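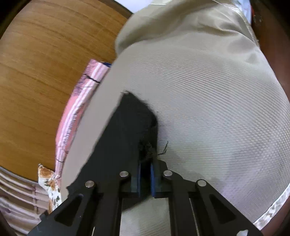 Pludo Nornis

The Pludo Nornis is a small five-door family car built by the Pludo company at its plant in Clidumstead. It was sold in two generations and is best remembered for its tall roofline, its upright seats and a rear bench that could slide back and forth, which gave owners a choice between more legroom and more luggage space. It took the place of the older Zacharias sedan, a car that had been loved by its drivers but had fallen well behind its rivals by the time it left the showrooms.

Background

Work on a replacement for the Zacharias began under Yvonne Fothergill, who was then head of small-car planning at Pludo. Fothergill felt strongly that the company's customers were getting older along with their cars, and that many of them were tired of climbing down into low seats. Her first proposal was a van-like design with sliding doors, and a full-size clay model was made, but the doors added too much weight and the idea was set aside. What came next was a good deal simpler – a plain hatchback, raised a little, with doors that opened wide and a flat floor behind the front seats.

The outside was drawn by Nikola Popescu, who kept the round headlights of the Zacharias as a friendly nod to the older car. Popescu later said in a trade magazine interview that the headlights were the only part of the design that went from the first sketch to the finished car without a single meeting being held over them.

First generation

The first Nornis went on sale in March with one engine, a four-cylinder gasoline unit making 115 horsepower, and a choice of a manual or an automatic gearbox. Reviewers were kind to the cabin, which they found airy and easy to see out of, and rather less kind to the steering, which was light around town but vague on the highway. Road noise was another common complaint, and thicker door seals were fitted partway through the run.

Two trim levels were offered. The base car had wind-up rear windows and steel wheels, while the better-equipped version added air conditioning, a folding center armrest and a small drawer under the passenger seat that many owners seem to have discovered only after several months. A sunroof could be ordered with either one, although it took away some of the headroom that the car was known for.

Second generation

The second Nornis was longer and wider and rode on a new platform. The sliding bench stayed, now split so that each side could be moved on its own, and the engine was carried over with changes to improve fuel economy. Popescu had moved on to other work by then, and the round headlights gave way to slimmer ones, a change that still comes up whenever fans of the car get together.

Sales were steady at first but slipped as buyers turned toward small crossovers. Pludo considered a raised version with roof rails and body cladding, and one prototype was shown to dealers, but it was never approved for production.

Owners and collectors

An owners' club holds a gathering each summer in the old delivery yard at Clidumstead. Early cars with the manual gearbox and the original cloth seats are the most sought after, and replacement trim for them has become hard to find.

See also

Pludo Zacharias
Clidumstead assembly plant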